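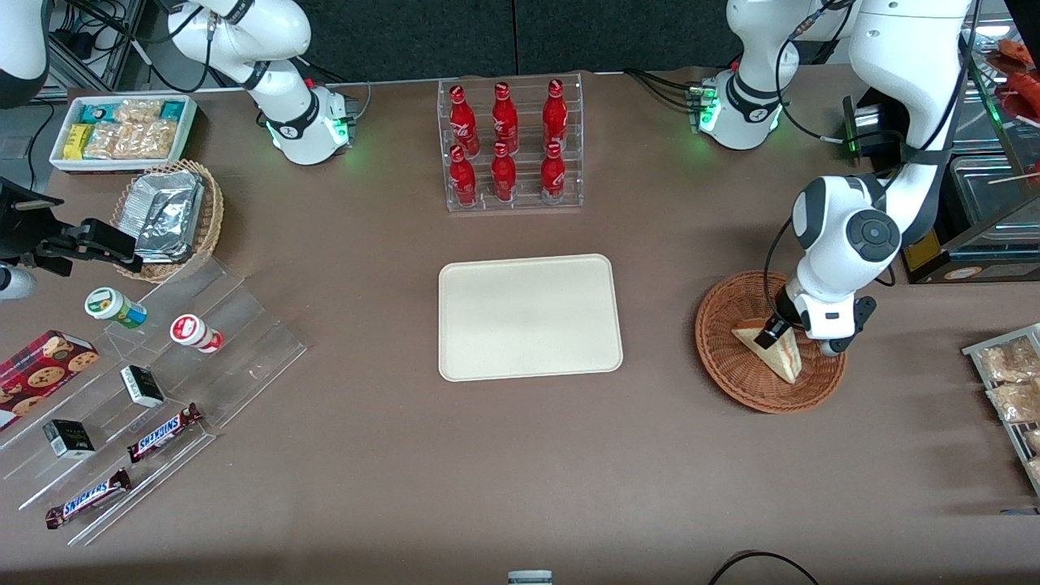
One reader of the Hullari Hotel post reckons vinegar is useless on old-building smell and only sunshine does the job, a full day on the line, inside out. Fair call for cotton. Doesn't help much with boots, packs or anything with foam in it, and doesn't help at all in Onlow in July when the sun's gone by four.

So, the cleanup page. People keep asking what I do with my gear after a day in a derelict hotel. Quick version.

Before you get in the car

Boots off, into a tub with a lid. Old towel on the seat. Outer layer off and straight into a garbage bag, tied. Don't shake it out, you'll just breathe it. Mask stays on till the bag's shut.

Wet wipes for hands and face before you touch the thermos. I forgot once after the Hinojosa baths and had grit in my teeth the whole drive home.

Clothes

Wash on their own. Cold rinse first, then warm with normal powder. Half a cup of white vinegar in the softener drawer, never with bleach. Pigeon muck: let it soak in soapy water, don't scrub it dry.

Still musty? Bicarb soak overnight, a good handful in a bucket, then wash again. If it's musty after that it's a rag now.

Plaster dust on black jeans comes off with a damp sponge. Damp, not wet. Wet makes paste.
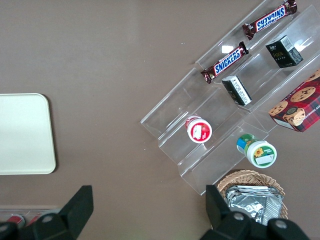
Boots next. Laces out, they hold more muck than you'd think. Old toothbrush round the welt, warm water, bit of dish soap. Newspaper stuffed in the toes and change it in the morning. Keep them off the heater, the glue lets go. I lost a good pair of Skisters that way and the soles came off on a staircase.

Packs

Empty every pocket. Vacuum with the brush head (outside if you can). Then wipe the lot down with this:

1000 ml warm water
small squirt of dish soap
2 tablespoons white vinegar

Goes in a spray bottle, label it. Hang the pack upside down with zips open. Foam straps take ages, give them a couple of days or they'll smell worse then when you started.

Torches and tripods

Dry cloth first, then damp. Batteries out. Tripod legs: pull them right out, wipe each section, let them dry before you close them up. Grit in the twist locks is what kills them. Mine seized in room 209 at the Hullari and I shot the rest of the corridor off a window ledge.

Rust stains on hands

Lemon juice and salt, rub, rinse. Not if you've got cuts. If you've cut yourself on anything rusty go and get the tetanus sorted, don't read tips pages.

The car

Bicarb on the mats, leave it while you have dinner, vacuum. Saucer of dry coffee grounds under the seat overnight. Take it out before you drive, learnt that one on the roundabout.

Asbestos

None of the above is for asbestos. If the place has broken sheeting lying about, dont go in, and if you already did then don't put those clothes in the family wash. Ring the council and ask what they want done with them.

Pool filters and spa pump rooms are a whole other mess. Will add the bit on chlorine tubs when I've found my notes.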